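HOME SYSTEMS 227: Looking After the Machines We Live With
Notes for Unit 4, Large White Appliances: Cleaning, Latches and Labels

Okay, so these are the notes I promised at the end of the last session, typed up from my own scribbles plus the bits several of you asked me to repeat. If you were in the 2153 lab group you've already heard half of this, but read the section on latches anyway, I've changed my mind on one thing since we talked.

Bring these with you to the practical. I get that everybody has a phone, but wet hands and phones don't mix and I've lost one that way already.

Where we are in the course

Unit 3 was small countertop stuff, toasters and kettles and so on. Now we move on to the big ones: washers, dryers, dishwashers, fridges, ovens. I'm lumping them together for one week only. They do very different jobs, but from a cleaning point of view they have a lot in common. You've got an outer shell, usually painted or coated. You've got a door or lid with some kind of catch. You've got a control area. And you've got an inside that takes all the abuse.

Most people clean the outer shell because they see it, and a lot of people clean the inside when it starts to smell. The parts between the two get skipped for years. By "between" I mean rims, edges, the metal lip you only see with the door open, the catch itself. This whole unit is really about those in-between parts.

Before you touch anything

Read the label. I know, I know. But appliance labels are where you find the model number, and the model number is how you find the right manual, and the manual is going to beat my general advice every single time. If my notes say one thing and the manual says another, go with the manual and then come tell me about it (I like being corrected with a page number).

Labels live in funny places. Check the inside of the door, the frame around the opening, the side panel, the back, and behind any kick plate at the bottom. Paper labels fade, and they hate water. Copy the number into your logbook before you start wiping, and then wipe around the label with a nearly dry cloth. Zbigniew had a group last year that scrubbed one clean off and spent the rest of the afternoon trying to identify a dryer by the shape of its knob.

Then turn it off. A machine with an indicator light on has power going to it, simple as that, and a machine with its lights off might still have power going to it. So unplug it, or switch it off at the breaker if the plug is out of reach. Don't drag a heavy machine out alone to get to the plug.

The outer shell

White enamel and white painted steel are pretty forgiving. Warm water, a drop of dish soap, a soft cloth, then a second cloth with plain water, then dry. That's it! You do not need the spray with the lemon on it. Curved panels show streaks much more than flat ones do, so work from top to bottom in long strokes and crouch down to check against the light when you're done. You'll spot a soapy patch right away from a low angle, and you'll miss it completely standing up.

Dark glossy panels are the fussy ones. They show every fingerprint, and they scratch if you so much as look at them with a kitchen sponge. Microfiber only, barely damp, and put the water on the cloth instead of on the panel. Spraying near buttons or a display is how liquid gets in behind them. 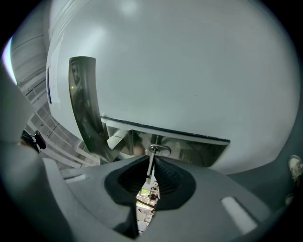 For stainless steel, find the grain first. Brushed steel has fine lines running one way, and you wipe along those lines. If you go across them you won't ruin anything with a soft cloth, but the smears will sit there and mock you. No steel wool and no chlorine bleach. If there's a white chalky film, that's most likely hard water, and diluted white vinegar on a cloth will usually shift it. Rinse it off after, don't let it sit, and keep it away from rubber parts. And never, ever use vinegar anywhere near bleach.

Latches, catches and rods

Here's the part I've changed my mind on. I used to tell people to put a little oil on any metal latch that felt stiff. Nesrin Güneş, who did repairs for Starkholm before she came to teach with us, talked me out of it, and she's right. Most stiff latches are dirty, and oil on top of dirt makes a paste. So now the order is: clean it, dry it, try it, and only then look up whether the manual wants any lubricant at all. Plenty of them want it left dry.

How to clean a latch:

Dampen an old toothbrush in soapy water and shake it out hard.
Brush inside the slot first, then around the bracket, then the screws.
Wrap a thin cloth around a wooden coffee stirrer and run it through the slot to pick up what you loosened.
If there's a rod or a hinge arm, wipe along its whole length, including the bit that only shows when the door moves.
Dry everything with a fresh cloth.
Move the part by hand, slowly, and feel for any grinding or catching.

Do not force a latch. If it won't move after cleaning, write it in the log and leave it. And don't poke at a door switch to fool the machine into thinking the door is shut. I will send you home for that one, no discussion. Those switches are there to stop the thing from running while your hands are in it.

Also, watch your fingers around springs and hinge arms. A door with a strong spring can close a lot faster than you'd guess, and it doesn't care that you're still cleaning.

Rims and seals

Run a finger along the bottom rim of a front panel, the underside, where you can't see. Grim, isn't it? That edge collects drips, dust, pet hair and (in laundry rooms) a kind of gray felt that I find weirdly satisfying to peel off. A folded cloth over a butter knife gets into it nicely, as long as the cloth stays between the metal and the paint.

If your machine has a rubber seal, open up the folds gently and wipe right down into them. Check for splits while you're there. Black spotting that won't wipe off is probably mold that has gotten into the rubber, and at that point you're looking at a new seal. We'll price one out together in Unit 6.

Leave doors and lids ajar afterward so air can get in, unless there are small kids or pets around, in which case dry it by hand and shut it.

For the practical

You'll work in pairs and you get 30 minutes per appliance, which sounds generous until you meet the hinges. The kits are the green Vomport caddies on the shelf by the sink. Each pair needs two microfiber cloths, one cotton cloth, a toothbrush, stirrers, dish soap and a flashlight. The Climiswood soap is the unscented one, so please grab that if you or your partner has sensitive skin. Gloves are in the drawer.

What goes in the logbook: model number and where you found it, how you cut the power, what each surface is made of, what you used on it, and anything worn, cracked or stiff. Short is fine. I'd much rather read five plain lines than a page of "I then proceeded to."

The write-up is worth 27 points. Most of what people lose, they lose on surfaces, by writing "metal" and leaving it there. Painted steel, brushed steel and chrome plate all want slightly different treatment, so tell me which one you had. If you couldn't tell, say so and tell me what you tried first. I give points for that.

Reading before next time: the chapter on water hardness in the Nông workbook, and the two-page handout on dishwasher filters. Skip the part on descaling tablets, we'll get to it in December when the fridge people have finished.

Questions go to me or Nesrin. If you need to swap lab groups, ask Zbigniew Pawłowska, and ask early, he's got a full list already.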